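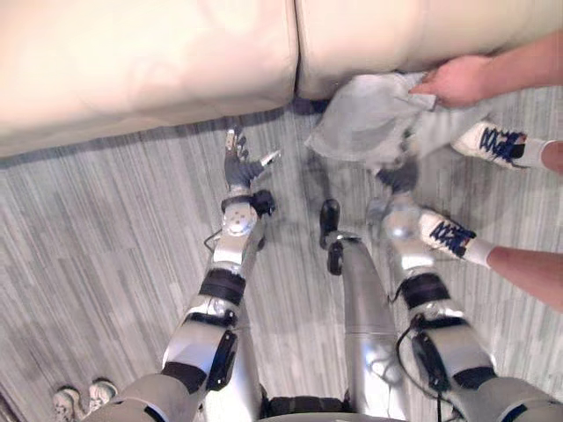 *Fig. 4. A cream sofa and a gray cloth. Pale fabric shows everything, so take step 3 slowly.*

## 4. Your first clean with the Sindero

Okay, you've got the tank clipped in and the hose on (if you haven't, go back to section 3, I'll wait). This part covers an ordinary fabric sofa or armchair. Car seats are in section 6 and rugs are in section 7, and please don't use these steps on leather, suede or velvet. I tried velvet once on my own footstool and it has looked sorry for itself ever since.

### Before you plug in

1. **Find the care tag.** It's usually under a seat cushion or stapled to the underside. W or WS means water is fine. S means solvent only, so put the Sindero away. X means vacuum only, same deal.
2. **Vacuum the whole thing.** Do the seams and the gap behind the seat cushions too – that's where the crumbs live, and wet crumbs turn into paste and clog the nozzle.
3. **Do a patch test.** Mix a little solution in a cup, dab it somewhere hidden, and let it dry all the way. Then press a clean cloth on it. If color comes off on the cloth, or the patch looks different from the fabric next to it, stop there.

> **Caution:** Unplug the machine before you open either tank. The switch on the handle only stops the pump.

### Cleaning

4. Fill the clean tank to the line with warm tap water. Warm, please! Boiling water warps the tank and I can't replace it under warranty.
5. Add one capful of the Jistley concentrate. More soap doesn't clean better, it just leaves a sticky film that grabs dirt, and then you're doing this all again in February.
6. Plug in, switch on, and let the motor run for 20 seconds before you squeeze the trigger.
7. Start at the top of the backrest and work down. Squeeze the trigger and pull the nozzle toward you in one straight pass, then let go and go over the same strip again with suction only.
8. Repeat the suction pass until you stop seeing water move through the clear part of the nozzle. This is the dull bit, and I know it's tempting to skip it, but soggy foam takes forever to dry and can smell.
9. Overlap each strip a little so you don't end up with stripes.
10. When the dirty tank reaches its max line, switch off, unplug, and empty it down the toilet. Not the kitchen sink, it's full of lint.

> **Note:** If the pump gets loud and nothing sprays, you've most likely got an air bubble. Hold the nozzle lower than the tank and squeeze the trigger for a few seconds. Kelly Marsden wrote in with that trick and it's better than the one I used to print.

### Drying

11. Stand loose cushions on edge and open a window, or point a fan at them. If your cushions are fixed, just give them longer.
12. Keep people, pets and folded laundry off until the fabric feels dry when you press down hard with your palm. Overnight is normal.
13. Brush the fabric in one direction with a soft brush if it has dried a bit stiff.

### Stuff that won't budge

Old coffee and pen ink usually need a second go on another day. Let the sofa dry completely in between. For wax, scrape off what you can with a spoon first – the Sindero won't lift it.

Rinse both tanks and leave the lids off while they dry, then go on to section 5 for cleaning the filter.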